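Kerslake Home Notes > Tidying > Tables

Clearing a piled-up table, the quick way

By Kenza Ramadan

Got 30 minutes? Enough. You want one box file, one smaller box, a trash bag. No shopping first, use what's in the house.

1. Pick a side to be the clear side. Mine has the pink cover on it. Boxes go there, everything else goes on the lemon cloth.

2. Open the box file all the way so you can drop papers in. Don't read them. Reading is tomorrow.
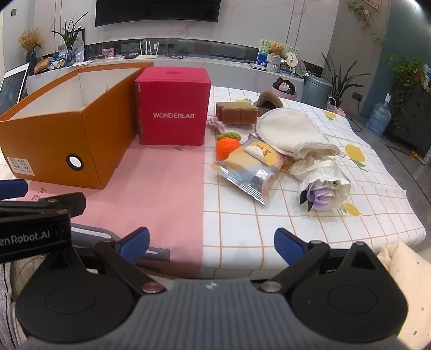 Boxes left, soft stuff and odds and ends right.

3. Fabric next. Towels folded and stacked, cushions back to a chair. Slippers off the table, please. Anything crumpled gets folded or goes in the wash.

4. Snack bags: kitchen or trash. Wrapped flowers, find them a spot were they won't get squashed.

5. Small toys. The orange crochet one stays out till last, easy to lose under a towel. Then into the red WONDERLAB box if there's room.

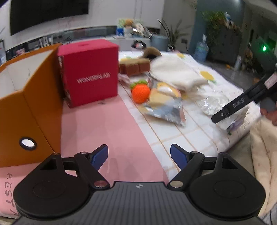 6. Lift the covers, shake outside, wipe underneath. Marks on the pink one, damp cloth, dab dont scrub. Lay them back so the lemon cloth folds over the table edge.

7. Close the file, write the month on a sticky note. Mine still says November, oh well.

Elsie Maihi does step 6 first. Tried it, crumbs everywhere. Your call.

Filed under: Tidying, Tables, Under an Hour

Contact | © Kerslake Home Notes | Back to top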